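Projektbericht: Wartung und Neueinrichtung der Zweiarmzelle „Talura“

Als wir die Zelle im April übernahmen, hatte sie schon 3.000 Greifzyklen hinter sich, und Hamidreza Tabrizi hat uns sehr geduldig alles erklärt (danke dafür!).

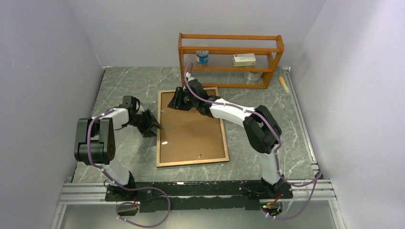
Die Kabelführung hat uns mit Abstand die meiste Zeit gekostet, denn bei weiter Streckung zog die alte Leitung jedes Mal am Handgelenk. Deshalb lassen wir jetzt reichlich Schlaufe stehen: Die violetten Kabel sind mit kleinen weißen Clips an den Armen geführt, und über dem rechten Greifer bleibt ein großzügiger Bogen. Beide Sockel sitzen auf der schwarzen Leiste vorn, deren Schrauben wir jeden Mittwoch nachziehen.

Danach ging es an die Greifer, und hier hat Magdalini Petridis den Prüfplan geschrieben, nach dem auch die Gruppe in Gorstead arbeitet.
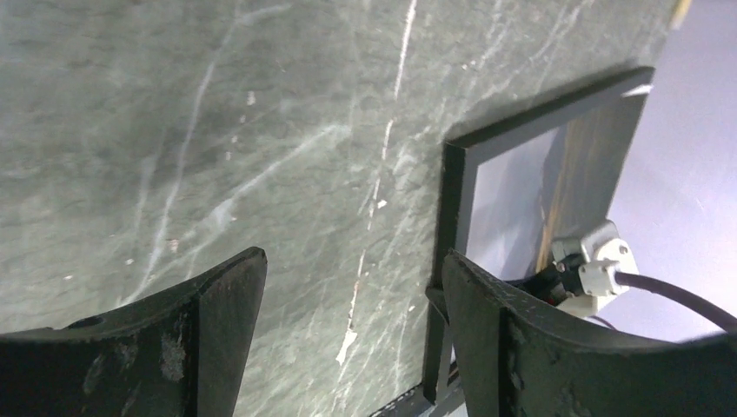
Fingerwechsel sind laut Plan nach bis zu 4.000 Zyklen fällig, wir schauen aber lieber schon früher hin. An beiden Fingern sieht man graue Abriebspuren, am rechten nahe der Spitze auch ein paar kleine helle Stellen. Ein neues Paar liegt schon bereit, und nach dem Einbau fahren wir wieder 101 Testgriffe.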